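January 2022

Mechthild brought in the last of the Christmas biscuits and I ate far too many while the planner was running. It has been one of those days when I change a single number in the morning and spend until teatime finding out what else it touched! The number was the clearance around the sink rim, and the arm had been treating it like a wall, so I took it down by 3 and queued 1000 starts overnight in the simulator. Planning found a path in 982 of them. I was so pleased that I rang Brigitta before I had my coat off.
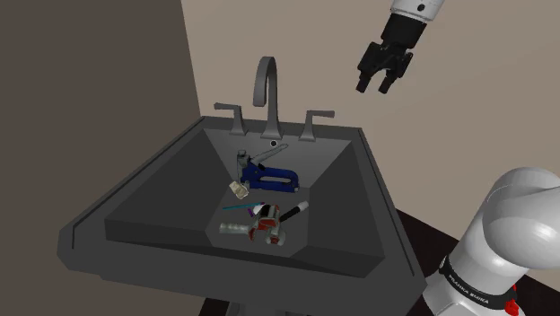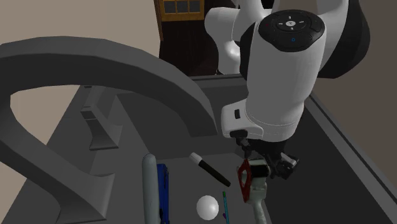
Both from the sink scene, with the Franka arm.

Clarden Motion Planning Group

Alois wants to know about the ones that failed, of course, and he is quite right. I read through 12 of the logs this afternoon and most of them give up over the tap, where the planner will try to squeeze the hand in beside the spout and then time out. Flurina thinks the collision shape for the tap is much too fat (she drew me one on the back of an envelope, bless her) and she'll have a slimmer version for me to load into Provar tomorrow. I still haven't tidied the grasp scoring, which has been on my list since December and makes me feel guilty each time I open the file.

Must ring Mwanahawa back about the Skendport visit.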